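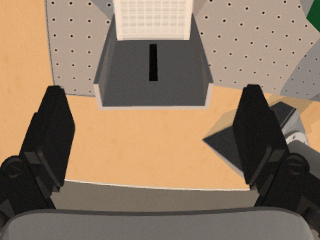

I've had the Drasbridge label printer for eight months now, which I think is long enough to stop being excited about it and start being fair. Short version: I like it, I'd buy it again, and I'd like a word with whoever designed the cutter.

Some background. I sell seeds and dried flowers out of my spare room, and until last spring I wrote every packet by hand. It looked charming for the first 50 or so. Then December came, my handwriting fell apart, and a customer named Krystyna Piątek wrote to ask (very politely!) what "snapdogs" were. I ordered the printer that night.

Setup was easy. You drop in the roll, close the lid, hold down the one big button until it blinks, and it finds your phone. Mine needed two tries. The app wants you to make an account, but there's a tiny "skip" in the corner and so far skipping hasn't cost me anything except the fancy borders, and I can live without fancy borders.

Print quality is great for the size. Small text stays crisp, even the Latin names, and it handled the accents in Polish and Portuguese without turning them into boxes, which my old Zudberg did every single time. Pictures are another story. I tried a little line drawing of a poppy and it came out looking like a squashed bug.

According to the counter in the app I've printed 1,118 labels so far. It has jammed three times, and two of those were me putting the roll in backward. The battery gets me through a full packing evening, so I charge it overnight and don't think about it.

Now, the cutter. It's a little sliding blade on the front and it goes fine as long as you pull slow and straight. Pull it the way a normal person would at 11 at night and you get a ragged corner, and then that corner lifts off the packet a week later. My friend Nahuel gave up and uses scissors. I've gotten the hang of it but I still ruin one now and then.

Rolls are the other gripe. The brand ones are pricey, and a roll goes faster than you'd think if you like bigger labels. I tried a cheaper set from Azevedo and they fit and print fine, though the glue is weaker on kraft paper. On glass jars they stick like crazy – plan on a hot soak to get them off.

If you only label your spice rack once a year, borrow one. For a small shop like mine it's been worth the money, and I've already got the clear rolls in my cart for the spring seed tins.

Four stars. It would be five with a better blade.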